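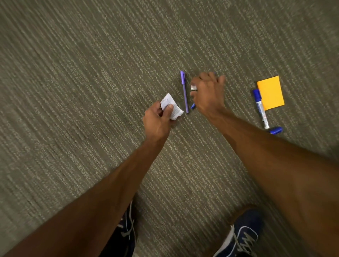
# Floor Level

Small stationery travels downwards. A pen rolls off a desk, a receipt slides from a pocket, and both come to rest on the carpet, where they stay until somebody steps on one of them. Bernardo Cunha has fitted out small offices in Drorkilbridge for 19 years and now treats the floor as the first surface to be cleared.

His method has 3 passes. Paper is lifted first, by hand. A creased till receipt weighs very little and moves with any draught, so it is picked up between thumb and fingers and kept in the hand until it can be flattened and read. Thermal print fades with heat and light. Anything needed for a claim or a guarantee should be copied the same day and the original stored flat, away from radiators.

Pens come second. They are capped before they are moved. Ballpoint ink on a synthetic pile can usually be reduced with a little surgical spirit on a white cloth, dabbed from the outside of the mark inwards. Wool needs more care, and a test patch under a piece of furniture is worth the five minutes. A pocket clip stops a round barrel from rolling, and Cunha will not buy pens without one.

The last pass is for metal: staples, clips, drawing pins. Patterned carpet hides them well. A streaked or flecked weave in mid tones conceals soil for the same reason, and so it is specified for corridors and study rooms where the cleaning interval is long. Cunha's answer is a torch laid flat on the floor. The low beam gives each staple a shadow several times its own length.

Storage is dealt with afterwards. The Wimow desk tray, which he uses in most rooms, has 2 compartments and a raised front lip of 5 millimetres, enough to hold a pen when the desk is knocked. The deeper Rendach version was tried at the Paiva reading room in August and taken out again. Receipts sank to the bottom and were forgotten.

He files paper upright, in a narrow box at the back of the desk, with the newest sheet in front. Crumpled slips are pressed overnight inside a heavy book. Ironing is not advised, as the heat turns thermal paper black.

The vacuum cleaner comes out last, with the brush bar raised on loop pile and lowered on cut pile.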